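Washing, drying and the small-flat life: your questions answered

I've been writing about doing laundry in a tiny flat for a good while now, and the same questions keep landing in my inbox. I've put them all on one page so I can stop typing the same reply at midnight. If yours isn't covered, leave it in the comments and I'll get to it (slowly, sorry, I do have a job).

Do I really need to sort everything by colour?

Not everything, no. I keep whites apart and anything new and red or dark blue gets washed on its own the first couple of times. The rest goes in together at 30 and I've had no disasters since the Great Pink Pillowcase of my student days. What I do sort by is weight. Jeans and thin tops in one load is asking for creased tops and damp jeans.

How much powder should I use?

Less than you think! Read the box, check whether your water is hard or soft, and go with the lower line if your clothes are just worn and not muddy. Too much leaves a stiff, slightly waxy feel on towels, and then people add softener to fix it and make it worse.

My towels smell even when they're clean. Help?

I get this one more than any other. Run them hot with no softener, a 60 wash at least, and get them dry quickly afterwards. Then do an empty hot wash on the machine itself, and pull back the rubber seal and wipe what you find in there. You will not enjoy it. Leave the door ajar between washes, and the powder drawer too.

Can I dry clothes indoors without the walls going mouldy?

Yes, with a bit of effort. I dried everything on a rack in my Rondgate flat for 2 winters. Window open a crack, door shut, rack away from the wall, and an extra spin before anything comes out of the drum. That extra spin is 9 minutes on my machine and it makes a huge difference to how long jumpers take. Please don't drape wet things straight over the radiator, it steams up the whole room and your wool goes crispy.

Is it all right to have laundry machines outside the kitchen?

Depends on your building. I've lived with one in a hallway and one in what was meant to be a wardrobe. You need water, a drain, a proper socket, a solid level floor and some way of airing the room. Ask your landlord first if you rent, and get a plumber to look at the drain before you buy anything. My friend in Gukemow bought first and ended up with a very large white ornament for most of the spring.

Stacked or side by side?

I'm firmly on team stacked, mostly for the floor space, and I like having round doors one over the other. 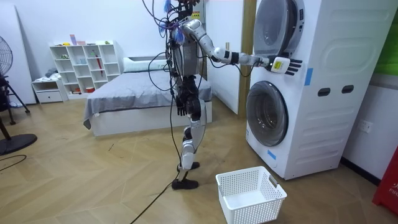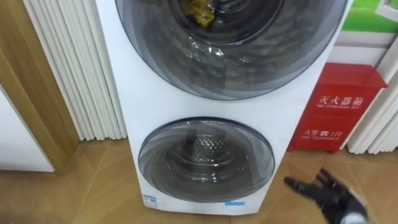
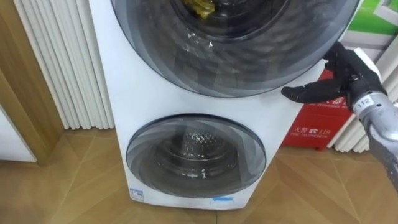

Els Visser disagreed with me in the comments, and at some length: she had a stacked pair for years, hated reaching up for wet sheets, and says anyone with a bad shoulder should go side by side and put a worktop over both. She also pointed out that when the bottom one needs a repair, the top one generally has to come off first, and that's a job for two people. Fair points, all of them. If you're short or your back plays up, listen to Els and not to me.

Can I just put one on top of the other myself?

Please don't wing it. If they're separate machines you want the stacking kit made for that pair, and the washer normally goes underneath as it's the heavy one that shakes. Check both manuals. Mine came to 790 all in with fitting, second-hand washer included, from Kontogiannis round the corner, and I'd pay for the fitting again without blinking.

Why does my machine walk across the floor?

Usually the feet. Put a spirit level on top, wind the feet until it sits flat, then tighten the lock nuts (everyone forgets the lock nuts). If it's brand new, check that the transport bolts have been taken out of the back. And one heavy bath mat on its own will make any drum bang about, so put a few towels in with it.

How often should I clean the filter?

Dryer fluff filter, every load. Washer drain filter, I do it around once a month, with a baking tray underneath to catch the water. I've found hair grips, a Lego head and a bus ticket that was somehow still readable.

Which detergent do you use?

I'm on the Tinel unscented powder at the moment and I get on with it fine. I'm not paid to say so. I bought 15 boxes when the shop was clearing them out, so don't ask me again until at least June.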